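3.2 木目の視覚的特徴と評価語の対応

本節では、木目模様の形状が室内家具の印象評価に及ぼす影響について、調査の手続きと結果を述べる。前節で整理したように、木材の視覚的特徴に関する研究では、色相や明度を説明変数とするものが多く、模様の形状を独立に扱ったものは少ない。特に、板目面に現れる山形の模様と、柾目面に現れる平行な模様とを、同じ色調のもとで比べた資料は限られている。そこで本研究では、淡色の天板に対象を絞り、色調の差をできるだけ小さくしたうえで、模様の形状と評価語との関係を調べた。

評価の対象としたのは、Hinell、Dindska、Louroの三系列の天板である。Hinellは板目の山形模様が天板の中央付近に大きく現れるもの、Dindskaはほぼ平行な縞だけで構成されるもの、Louroは両者が混在するものである。いずれも表面は艶を抑えた仕上げとし、節や大きな変色のある個体は除いた。天板の寸法は系列によってわずかに異なるため、評価の際には縁を布で覆い、見える範囲をそろえた。

参加者は105名で、木材の加工や販売に携わった経験のある者は含まれていない。参加者は一名ずつ評価室に入り、着席した状態で天板を観察し、評価票に記入した。評価室の照明は拡散光とし、窓からの光は遮光幕で遮った。観察時間には制限を設けなかったが、多くの参加者は一枚の天板につき数分で記入を終えた。天板の提示順は参加者ごとに変え、同じ系列の天板が続かないようにした。

評価票は21の形容詞対からなる。「落ち着いた／落ち着かない」「自然な／人工的な」「単調な／変化のある」など、先行する印象評価研究で繰り返し用いられてきた語を中心に選び、予備調査で意味が取りにくいと指摘された語を除いた。各対は七段階の尺度で評定を求めた。評定とは別に、天板のどの部分に目が留まったかを自由に書く欄を設けた。この欄への記入は任意とした。 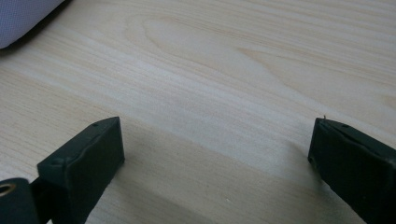 図3　淡色の天板に見られる木目模様

得られた評定値に因子分析を適用したところ、三つの因子が抽出された。第一因子は「落ち着いた」「くつろいだ」「やわらかい」などの語に高い負荷を示し、安息性の因子と解釈した。第二因子は「変化のある」「目を引く」「動きのある」からなる変化性の因子、第三因子は「整った」「清潔な」「均一な」からなる整然性の因子である。「自然な」は第一因子と第二因子の双方に中程度の負荷を示し、いずれか一方に帰属させることはできなかった。

系列間の差が最も明瞭であったのは変化性の因子である。HinellはDindskaより高い得点を示し、Louroはその中間に位置した。この順序は、天板の向きを変えて提示した場合にも保たれた。一方、整然性の因子ではDindskaが最も高く、HinellとLouroの間に有意な差は認められなかった。平行な縞の中に山形の部分が含まれると、その面積が小さくても整然性の評価は下がる傾向にあると考えられる。

安息性の因子については、当初、平行な模様の方が高く評価されると予想していた。しかし、結果には系列間の有意差が見られなかった。自由記述を参照すると、Hinellに対して「川の流れのようで落ち着く」とする記述と、「模様が気になって物を置きにくい」とする記述がともに見られ、同じ形状に対する反応が参加者によって分かれていた。平均値の比較だけでは、こうした個人差が相殺されて現れない可能性がある。

自由記述は合計で140件得られた。内容を分類すると、模様の曲がる部分に言及したものが最も多く、次いで色の濃淡、線の間隔の順であった。線の間隔については、間隔が不規則であることを「自然」と結び付ける記述が複数あり、印刷による木目と天然の木目の見分けに関する既往の指摘とも整合する。ただし、本調査では参加者に天板の材質を伝えておらず、材質の判別を求める設問も設けていない。したがって、これらの記述を判別の手がかりとして直接扱うことはできない。

また、日常的な使用環境での印象を補足的に調べるため、住宅の居間を模したNovnessの展示室で同じ評価票を用いた。ここでは天板の周囲に布製品や椅子を置き、縁の被覆は行わなかった。この条件では変化性の得点が全系列で低下し、系列間の差も縮小した。周囲の物品に注意が分散したこと、天板の見える面積が減ったことの二点が理由として考えられるが、今回の計画では両者を分離できない。

展示室の照度は約2000ルクスであり、一般的な居間の照明より高い。照度が高いほど木目の細い線は見えやすくなるため、家庭での使用時には系列間の差がさらに小さくなることも想定される。照度を段階的に変えた比較は、模様の形状と線の明瞭さの影響を切り分けるうえで必要である。あわせて、濃色の天板についても同じ手続きで資料を集め、淡色材で得られた因子構造がそのまま当てはまるかどうかを確かめる必要がある。

3.3 木目の方向と着座位置

前節の評価では参加者の着座位置を固定していたが、実際の食卓や作業机は複数の方向から見られる。次に、天板の長辺に対する木目の角度を変え、着座位置ごとの評定値を比較した結果を示す。変化性の得点は、木目が視線に対して斜めに走る位置で最も高く、視線と平行になる位置で最も低かった。整然性の得点には、着座位置による有意な差は認められなかった。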